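From: Milagros Cusi
To: shopfloor list
Subject: Re: What happens to the packing people?

Ruth Chambi wrote:

> I read the summary Arnulfo sent around and I still don't see an answer to
> my question. Fine, the arm puts things in pots and takes them out again.
> What do the four of us on kit packing do in August? When Jillix put in
> their sorter, the people there ended up clearing jams all day, and I
> didn't sign up for that. Also, who gets called when it stops at 6 a.m.?
>
> Ruth

Ruth, fair questions, all of them, and I should have written sooner. I've been over at the Huaranga building most of the month working with the arm and I've been a bit carried away by it, I admit!

First, August. The four of you stay on kits. Flor Marulanda has the rota and your names are on it, same hours. What changes is the first hour of the shift. One person sets out the pieces for the arm and watches it, the other three pack as they do now. You swap at the break, so no one gets stuck as the babysitter. I asked for that in writing and Flor agreed.

About the jams: yes, it misses. Last run we logged 2,447 picks and 811 of them needed a second try. Small curved things are the worst, because the fingers come down at a bad angle and the piece rolls. But a second try is something it does by itself, and I only had to reach in 3 times (after pressing stop, Édgar, I promise). Compare that with the old Mumau feeder, which wanted a hand in it every few minutes.

The part I'm really excited about is who gets to teach it. Édgar Correa sat down with it one afternoon, knowing nothing about robots, and had it going for the spot he would have gone for - a little lower on the piece than I'd been telling it. He's been packing kits for years and he just knows where a thing wants to be held. I'd like each of you to have a turn. It's paid time, and it goes on your training record.

Your 6 a.m. question: me, until the end of August. After that it goes to Silteo under the service contract. I don't love that, their line opens at eight, so please push on it at the meeting. If it stops before then, you hit the red button, pack by hand and leave it alone. Your numbers for that day don't get touched.

What I can't tell you is what happens after the first 1,000 kits. Arnulfo Ríos says the plan gets looked at again then, and I'd rather you heard that from me than found it in a footnote. Come over and see it before you decide what you think, I'm there until four most days.

Milagros

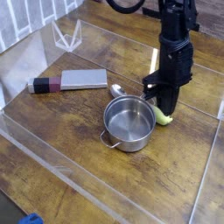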